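Skendotby Shared Workshop – Tabletop Arm Checklist, Board Game Build
Simulation first, then bench. Comments from the last run are included under each item.

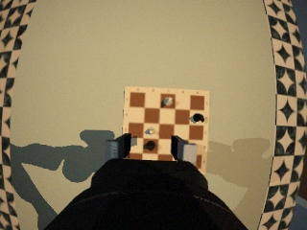 Please work through the list from top to bottom before each session, even if you were the last one to use the arm and you're quite sure you left everything the way you like it. I have been quite sure myself, more than once, and the list has caught me out every time. Mark each line OK, FIX or N/A, and write a comment if you have one. Long comments are welcome (you'll see I don't hold back on mine).

The build, for anyone new: we're teaching a two-finger gripper to move small game pieces on a five by five board. Everything is tried in the simulated room first, and after that on the real bench by the window. Part A covers the simulation, Parts B to D cover the bench, and Part E is for packing up.

PART A – SIMULATION

A1. Scene file opens without warnings. OK
Comment: Took its time loading, but no complaints. If you do get a warning about a missing texture, write down the exact wording before you click it away, please.

A2. Board is the five by five, with the brown squares in the corners. OK
Comment: There is an older scene on the same drive with a bigger board, and the two files have nearly the same name. I've moved the old one into the folder called Setiawan so that it stops turning up at the top of the list.

A3. Board angle in the scene matches the angle in the script. FIX
Comment: The board sits at a very slight tilt, with the top edge dropping a little toward the right, and the script was still treating it as perfectly square. You would hardly notice at the near rows, but the error grows as you reach across. I've put the angle in as a setting at the top of the script now, so please change it there and leave the numbers further down alone.

A4. Pieces stand upright on their starting squares. OK
Comment: Two pale and two black for this test. I like to start with few pieces and add more once the first moves are going nicely – it's much easier to see who bumped into whom.

A5. Open fingers clear the neighboring pieces on the way down. FIX
Comment: This is the one I'd ask everyone to spend real time on. The fingers are wide compared with the squares, and when two pieces stand one right below the other, as on the third and fourth rows of the second column, there's not much room to be careless. I've added a rule that the gripper comes straight down over the middle of the square and opens only as far as it needs to. Try it slowly first.

A6. Overhead view still shows the square you're aiming for. FIX
Comment: With the gripper low over the board, the body covers the near edge and the right finger hides most of a square in the fourth row. Any check of the piece positions has to be made before the arm moves in. I'd like the script to pull the arm back, look, and only then plan the move. It adds a few seconds to each turn and I think we can all live with that.

A7. Border marks readable in the overhead view. FIX
Comment: They come out as soft little brown smudges at this distance and I can't make out a single one. For now, count squares from the upper left corner. A sharper texture for the border is on my list for May, unless somebody gets there before me (please do!).

A8. Shadows don't upset the piece finder. FIX
Comment: The arm throws a big blue-gray shadow on the left, and there is a fainter brownish one over on the right. The pieces have small shadows of their own as well. I've kept the lights as they are on purpose, as the bench gets strong afternoon sun and we may as well learn to cope with it. The finder needs a higher threshold for dark shapes. Run it again after every change and save the log.

A9. Log saved with the run number. OK
Comment: Run 678 is the one these comments belong to. Run 902 on the shelf label is from the Dristanis arm, which keeps its own count, so don't go looking for it in our folder like I did.

PART B – BENCH, POWER OFF

B1. Base clamps tight, both sides. OK
Comment: Give the base a good push with the flat of your hand. If it shifts at all, tighten and push again.

B2. Cables clear of the joints through the full swing. FIX
Comment: The long cable was rubbing at the elbow. I've moved it to the outside with two new ties, but have a look at it after your session and tell me how it's wearing.

B3. Finger pads clean and firmly seated. OK
Comment: Wipe with a barely damp cloth and let them dry. No solvent, it makes the pads go tacky.

B4. Gripper screws snug. OK
Comment: Hand driver only. The power driver lives in the other drawer and I would love for it to stay there.

PART C – BENCH, POWER ON

C1. Stop button within reach of whoever is at the keyboard. OK
Comment: Press it once on purpose before you do anything else, and watch the arm go still. Every session, no exceptions.

C2. Speed limit set to 10 percent for the first move. OK
Comment: You may go up from there once you've had 8 clean moves in a row. If one goes wrong, start the count over.

C3. Hands, sleeves and long hair well back from the board. OK
Comment: It's very tempting to reach in and straighten a piece that's landed a bit crooked. Stop the arm first, then reach in.

PART D – SUPPLY

D1. Valtow power supply fan running, vents clear. OK
Comment: Somebody's jacket was draped over it when I came in. There are hooks by the door, and plenty of them.

D2. Supply cool enough to rest a hand on after the session. OK

PART E – PACKING UP

E1. Arm parked in its rest position, then power off. OK
E2. Pieces back in the tin, board flat in the drawer. OK
E3. This sheet clipped to the front of the binder, newest on top. OK

Still open after this run: A5, A6, A7, A8 and a second look at B2. A3 is fixed but I'd feel better if another pair of eyes went over it. Please keep the bench at the slow setting until A5 and A6 are both marked OK, and leave me a note in the binder if you'd like to sit down and work on the finder together.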